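Lindsay Goodwin has looked after the packing cell at Sellico for three years, and she does not like to be called an engineer. "I am the person who has the key and the wipes," she says when we meet in Eltow.

The cell has one arm, one gripper and a small camera at the wrist. Its service plan is a sheet of paper on the door. Every 3,000 cycles the finger pads are checked, and the screws of the camera bracket are tightened by hand.

"The pads are easy, you feel with the thumb when they are finished," Goodwin explains. "The camera is more difficult. It can be weak for many days before the arm makes a mistake."

So she looks at the wrist view herself before each shift – also when there is no alarm. If all is gray and without edges, she does not start the cell.

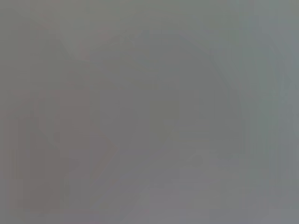 "First I clean the cover glass, then I check the focus ring, and only then I touch the settings," she says. In August she changed this order once, and had to teach 41 positions again. The spare camera stays in a drawer in Dakley, two buildings away. She would like to have it nearer.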